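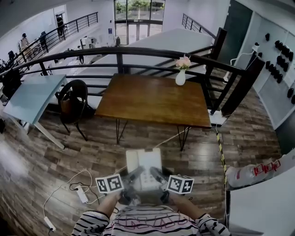
Table with hairpin legs and a vase of pale pink flowers.

Caring for oiled tabletops in the heating season

Indoor humidity drops once the heating comes on in November, and solid wood tops respond by shrinking across the grain. Shabnam Magsi logged readings in the Droditz showroom last winter and found the lowest values at night, with the thermostat turned down but the air still dry. Keep relative humidity above 38 percent if you can. A top screwed tight to its base through round holes is likely to split; slotted holes let the board move.

Oil before the dry period starts. Wipe the surface with a damp cloth, let it dry, then apply a thin coat along the grain and remove the excess after 11 minutes. Two thin coats are better than one heavy coat – heavy coats stay tacky. Lay used rags flat outdoors to dry, as bunched oily rags can ignite.

Check leg screws at the same time. Mikkel Skov has replacement screws in both lengths at the Vandska counter; bring an old one to match the thread.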